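Teleoperation and datasets > How many examples for a two-arm furniture task?

koter_bench
I am collecting demonstrations for a two-arm task with a small white table, upside down, legs up. I have 40 good episodes. The policy trained on them reaches to the near side well, but then the two grippers close at different moments. My colleague wants 200 episodes before we change anything. Is this reasonable?

grekgate
40 is too few for two arms. Collect the 200 and then complain :)

derese9
I don't agree. If the operator closes left first in one episode and right first in the next, 200 episodes will teach the same confusion. Do you have a written rule for the operators? And what does the head camera see at the start?

koter_bench
No written rule, each operator does what feels natural. Start of the approach from the head view:

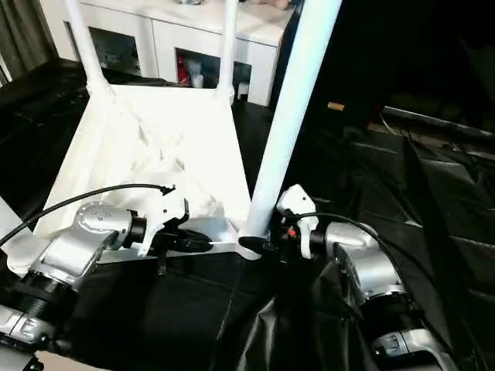 We keep the table in the same place for each block of episodes, then turn it a little. Last month I threw away 9 episodes where one arm waited too long.

derese9
White table in strong light is also a problem. The panel is nearly pure white, so the model has few edges to hold on to. I would lower the exposure before recording more.

grekgate
Exposure, maybe. But throwing away the slow ones is a mistake, the model must see waiting too. In Storia we kept everything, 198 episodes, and it recovered better.

derese9
Kept with labels, or just mixed in?

grekgate
Mixed in.

derese9
Then you can't know what helped.

koter_bench
Thank you both. I will fix the exposure, write the closing rule and record 40 new ones. The old 9 are still on the disk, so I can train with and without them. Will post the curves in January.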